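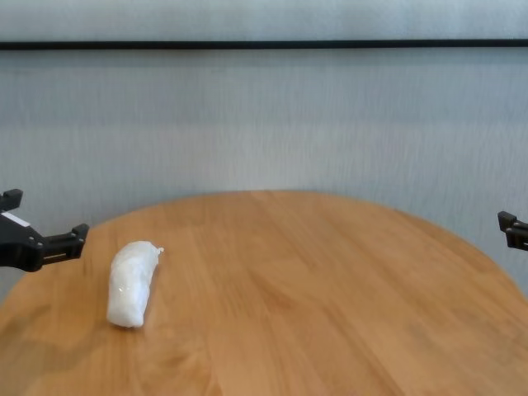
What's the best everyday finish for a round wooden kitchen table that people eat at?
A hardwax oil if you don't mind touching it up once in a while, or a water-based poly if you'd like to forget about it for years. Both hold up to plates and coffee cups once they've cured.

Forum > Home & Furniture > Tables and Chairs
Thread: Honey-colored round table, refinish or leave alone?

plankton_pete wrote:
So I picked up a round table on Saturday for 70 bucks, solid top, that orangey honey color everybody had when I was a kid. The grain is gorgeous, long straight planks with lighter and darker ones side by side. My wife loves it. I like the wood but the orange is a lot against our wall, which is a pale grayish blue. Do I strip it and go lighter, or just clean it up and live with it? I've got a can of Prundis matte oil left over from a bookshelf and I'm itching to use it – talk me into it or out of it.

maplemarge wrote:
Out of it!! Blue-gray wall and honey wood are a lovely pair, the wall cools everything down (mine is almost the same combo and I get compliments every single time we have people over). Wash it, wax it, put your feet up.

Derek Hulme wrote:
What's on it now? If it's poly, your Prundis oil isn't going to do a thing except sit on top and get sticky. Put a drop of water on it and then a drop of denatured alcohol somewhere on the underside. If the alcohol makes it tacky it's shellac, and that comes off easily. If nothing happens you're sanding.

plankton_pete wrote:
Tried it underneath, nothing happened. So poly I guess. It does have a bit of a shine when the light hits the middle.

Derek Hulme wrote:
Then sand it. 120, then 150, stop there for oil. Don't start at 80 on a top you haven't measured.

maplemarge wrote:
Or don't sand it and eat dinner on it tonight. Just saying.

threelegstool wrote:
I'm with Derek on the sanding but not on the oil. We did ours with oil and with two kids it was rings and blotches by February. Went back over it with Mapplebeck satin and I haven't thought about it since. Paid a guy 200 for the sanding part, worth every penny, the dust is awful.

Derek Hulme wrote:
Rings wipe out of an oiled top with a pad and a dab more oil. Try that with poly. You get one bad scratch and you're redoing the whole top.

threelegstool wrote:
Sure, if you like doing it. I don't want a hobby, I want a table.

quietcorner27 wrote:
Pete, one thing about the orange. A lot of it can be the old finish yellowing and not the wood at all. Scrape a tiny patch underneath with a razor blade and see what color you get. If the bare wood is pale you might be really happy with a sand and a clear coat, no stain. If it's warm all the way down then stripping it won't buy you much.

Also be careful with plastic on a fresh finish. I left something wrapped in plastic on mine a few days after the last coat and got a crinkly print of it right in the top. Bread, of all things.

plankton_pete wrote:
Ha, good to know, ours gets used as a dumping ground for anything that comes in the door. Scraped a spot by one of the legs tonight. It's paler than I expected but still warm, sort of light toast? Wife looked at it and said "hm."

maplemarge wrote:
"Hm" means leave it alone.

Derek Hulme wrote:
Light toast will look great in oil. It'll darken a little when you wet it, so wipe some mineral spirits on the bare spot and that's pretty much your finished color.

plankton_pete wrote:
OK, plan is mineral spirits tomorrow, and if she likes the color I'll sand it when the weather's good enough to carry the top outside. If she doesn't, it gets a wash and some of that Turska wax and Marge wins. Anybody know if the Turska stuff smells? Our kitchen is tiny.

quietcorner27 wrote:
It does for a day or so. Open a window and buff it well, it's fine after that.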